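Home Blog About Archive Contact

Painting the kitchen cupboards, part two

September 19, 2018

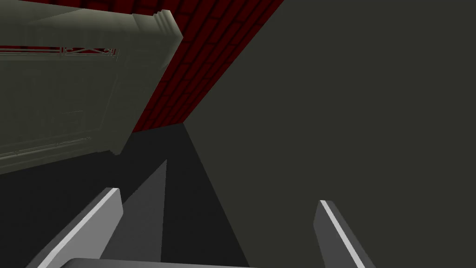
Pale grey-green with a stepped cornice.

I finished the cupboard doors at the weekend, so I can write down how it went while I still remember which tin was which.

The old colour was a yellowish cream that came with the house. I wanted a grey-green and bought sample pots of two. The first was called Brustel and dried much bluer than the card. The second was Brando, and I went with that. On the north wall it looks nearly grey until the afternoon.

There are 18 doors and drawer fronts. I took them all off, put a numbered bit of masking tape inside each hinge hole and stacked them in the spare room. Washing them with sugar soap took a whole evening. The ones next to the cooker needed doing twice.

For primer I used Undura, the water-based one. It cost £30 a tin and I needed a second tin before the end, which annoyed me. It goes on thin and drips along the bottom edge if you load the brush. I gave everything one coat, left it overnight, then sanded lightly and wiped down with a damp cloth.

The top coat went on with a small foam roller, apart from the mouldings, where I used a brush. Two coats on the fronts, one on the backs. I had planned to do three but by then I was sick of it. There is one drawer front with a hair in it. I have put that one at the bottom.

The handles are new. I ordered them from Fu, a small ironmonger's I found online, and the bill was £63 with postage. The screw holes were 2 mm out from the old ones, so I filled and drilled again. If you are buying handles, measure from the middle of one hole to the middle of the other and write it down.

Things left to do: the plinths, the side of the tall cupboard, and the gap above the fridge, where you can still see cream. I also need to find the door stop I put somewhere safe in September last year.

The worktop is staying as it is for now.

This site uses cookies. By continuing to browse you agree to our use of cookies. OK Read more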